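Zip keeps splitting on wash bag – repair or replace?

Brondstead Outdoors Forum > Kit and Clothing > Repairs

marrowfat
13 October 2019

I've had the same canvas wash bag for years and the zip has started splitting behind the slider. 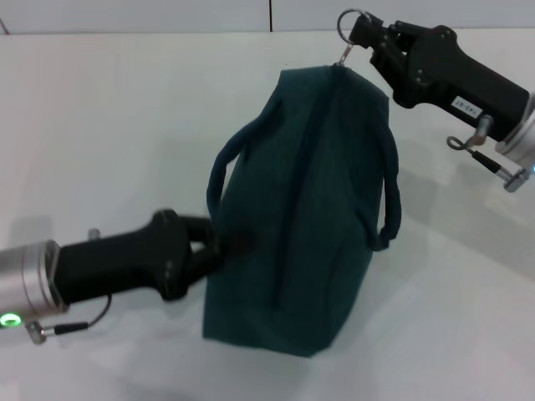 It closes fine for the first few inches and then the teeth come apart again behind the slider as I pull. If I run it all the way back and start over it sometimes holds. More often it goes again at the bend, where the zip turns down towards the end of the bag.

The canvas is sound and so is the stitching, so I don't want to bin it. I had a quote from the alterations place in Prarkville and they want 30 pounds for a new zip, which is more than the bag cost me. What would you try first? I can sew a button on and take up a hem, and that's my limit. No machine.

tidewrack
It's nearly always the slider and hardly ever the teeth. The slider is a soft casting and it wears inside, so it stops pressing the two sides together hard enough. Take a pair of ordinary pliers and squeeze the back edge of the slider, one side and then the other, a very small amount each time. Try the zip after each squeeze. You will feel it get stiffer. Stop there.

I did this on a tent door in March and it has been fine for the whole season.

Old Pennant
What tidewrack says works, but only for a while. Once a slider has been squeezed it wears faster. I'd put a new slider on straight away and be done with it. They cost next to nothing. Look on the back of the old one for a number, usually 3, 5 or 8, and buy the same size. You also need to know whether it's coil or moulded teeth, because the sliders don't swap over.

marrowfat
Thanks both. It's coil, I think. The teeth look like a thin spring sewn along each edge. The number on the back is 5.

gillyflower39
Before anyone touches it with pliers, clean it. Wash bags get toothpaste and soap in the zip and it sets like cement. Warm water, an old toothbrush, a drop of washing-up liquid, then let it dry overnight. Half the zips people bring to our mending table only need that.

After that rub a bit of candle along both sides. Don't use oil, it collects grit and marks the fabric.

Old Pennant
Cleaning won't cure a zip that splits behind the slider. It cures one that sticks. They're different faults.

gillyflower39
They overlap. If there's a lump of dried soap inside the slider it holds the two plates apart and you get exactly that fault. I've picked enough of it out with a pin to know. It costs nothing to try it first.

Old Pennant
Fair enough as a first step. I wouldn't expect much from it.

hobnail_steve
I'd replace the bag. I know this is the repairs board, but there's an evening's work here on something you can get for the price of a takeaway. I've got the Zekon one and it has a good chunky zip.

tidewrack
The Zekon zip is fine. The lining isn't. Mine peeled in under a year and left white flakes over everything, toothbrush included. I've gone back to plain canvas with no coating.

hobnail_steve
Mine hasn't peeled. Perhaps they changed it. I did buy it in the sale, so I can't complain either way.

marrowfat
I would sooner keep this one if I can. It's the right size for the pocket in my rucksack and everything I've looked at since is either too flat or has a hook and six compartments. I don't want compartments.

quayside
Agree about compartments. I can't find anything in mine.

On the repair, how do you get a new slider on without unpicking the end? The last time I tried I ended up with the two sides out of step and a bulge in the middle.

Old Pennant
You do have to open one end, but only a few stitches. Method I use:

Find the end where the zip tape disappears into the side seam. Unpick enough to free the last inch of tape. Slide the old slider off. Trim the two tape ends level if they have frayed. Feed one side into the new slider, then the other, and get them both in by the same amount before you pull. A fork helps. Push the slider's nose on to the two middle prongs and it holds it steady while you feed the tapes with both hands. Run it up and down a few times, then sew across the end of the coil with strong thread, ten or twelve stitches over the same spot, to make a new stop. Close the seam.

If it bulges, take it off and start again. It's out by a tooth or so and it won't sort itself out.

quayside
The fork is new to me. I'll try that on my son's pencil case before I risk anything bigger.

marrowfat
Is there any way that doesn't involve the seam? It's bound on the inside and the binding looks like it would be a nuisance to put back.

tidewrack
Two. You can cut the zip tape itself, a small nick just above the bottom stop, and feed the slider on there. Then sew over the nick. It loses you a bit of opening but saves the binding. The other way is a clip-on slider that comes in two halves and screws together. Quintero do a pack of mixed sizes. I find them bulky and I've had one work loose, but they go on in a minute.

Old Pennant
I'd never nick the tape on a bag that gets stuffed full. That's the point with the most strain on it.

tidewrack
It's a wash bag. It holds a flannel and some shampoo.

Old Pennant
You haven't seen my wife's.

gillyflower39
I've done the nick on a few and only one came back. Sew it in a small box shape with a doubled thread, well past the cut on both sides, and dab the cut edge with clear nail varnish to stop it running. Leave the varnish to dry properly before you sew or the needle drags.

brackwater
Slightly off topic, but does anyone know a decent place for sliders? I went through 561 search results the other night and most of them were for packs of 300 with no size given.

Old Pennant
The haberdashery stall on Brondstead market, next to the cheese van. Take the old slider with you and he'll match it from the tin. If you can't get there, cut one off something you're throwing out. I keep a jar of them. Old suitcases are best.

brackwater
Thanks. I didn't think of suitcases. There's one in the loft with no wheels.

marrowfat
Update. I cleaned it first as gillyflower39 said. A fair bit of grey stuff came out and it ran more smoothly, but it still split at the bend. Then I tried the pliers, very gently, three squeezes on each side. It now closes all the way and stays closed, even with the bag full. I've opened and shut it perhaps fifteen times this evening.

I'll get a size 5 slider from the market anyway and keep it in the drawer for when this one gives up.

gillyflower39
Good. Do the candle as well now that it's clean.

Old Pennant
Glad it's holding. When you do fit the new one, check the coil at that bend first. If the stitching that holds the coil to the tape has gone, you'll see it lift when you fold it back over your finger. A new slider won't help with that, but you can catch it down again by hand with small stitches in polyester thread. Cotton rots in a damp bag.

marrowfat
Just looked. There's a stretch the width of my thumb where it lifts slightly – not much, but it does move. Would you sew that now or leave it?

Old Pennant
Now. Use a fine needle, go through the tape close to the coil and over between the teeth, and don't pull it tight. Check the slider passes over it every few stitches.

tidewrack
I'd leave it until it gets worse. Thread between the teeth can snag the slider, and you have a zip that works.

Old Pennant
It'll be twice the length by Christmas.

marrowfat
I've got some grey polyester thread so I'll have a go at the weekend. If I make a mess of it I'll be back to ask about the nick.

quayside
Pencil case done, by the way. Fork worked. It took me four goes to get the sides level and I bent a prong.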